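Thursday, February
Shared workshop, Jarnitis bench

Spent the evening on the lacing job again. The arm still can't thread an eyelet to save its life, so I went back to doing it by hand and writing down what my fingers do at each step. Fisau (that's the two-arm build, for anyone new reading this book) has 2 grippers and I keep forgetting how much I lean on having ten fingers.

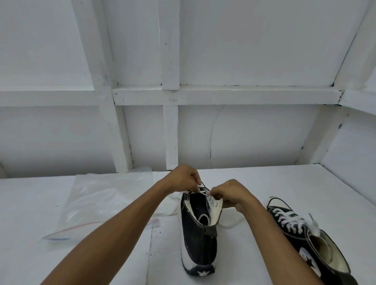 Tension is the part I keep getting wrong in the script. Right now Fisau pulls until the motor current climbs and then stops, and on a floppy canvas high-top that's far too late - the whole shoe has walked across the bench by then. By hand it's one hand holding the strand and the other on the upper edge of the tongue and lacing panel, so the shoe stays put. So the second gripper needs a holding job, and I want it parked on the panel before any pull starts. Changed the order in the script, haven't run it yet.

Camera stuff next. The Rornton mount is still drooping a little after every long session and I've tightened it twice now. Needs a proper lock washer, or a better bracket!
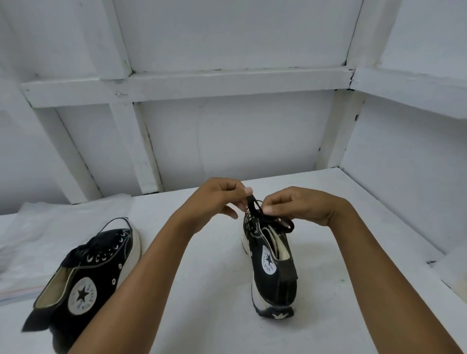 My lace finder was tuned on white laces and I'm going to pay for that. Black lace over black canvas gives it next to nothing to work with, and the one good chance is the moment the loop is pulled up above the collar, with the white panel behind it. I think the trick is to lift first and look second. Logged 2,059 stills so far and threw out a pile of blurry ones, will sort the rest by lace color before I retrain.

Bühler supply is on its last legs too, fan rattles on startup. Swap it before the next long run.

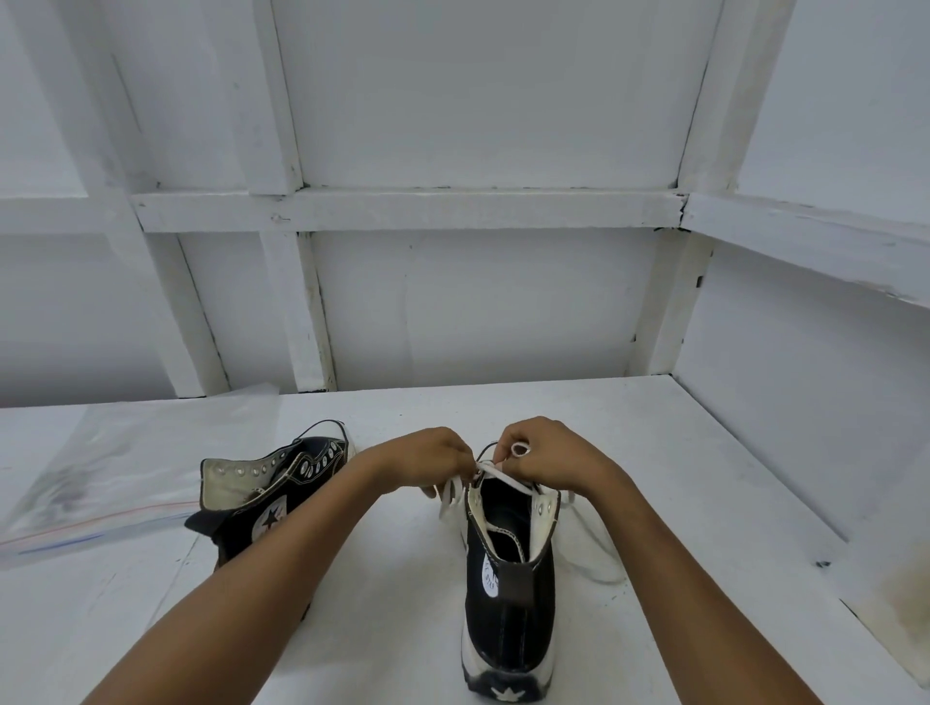

White lace, small loop held above the collar.

Tried a finger pad wrapped in 4 turns of grip tape in the meantime. Better on flat lace, worse on the tips, and it leaves fuzz everywhere.

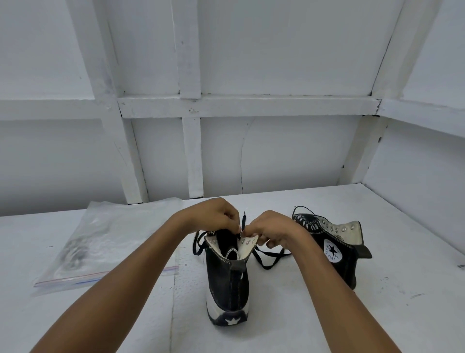

TO DO / NEXT SESSION

Tip pickup comes first. A lace tip sticking straight up between the hands is a nice easy target, so I'll start Fisau from that pose and leave the droopy loops for later. Dropped the closing speed to 1,000 steps per second, which feels slow but the pads don't bounce anymore. Also:

- print softer pads
- lock washer for the Rornton mount
- try the pull with the panel held
- back up the stills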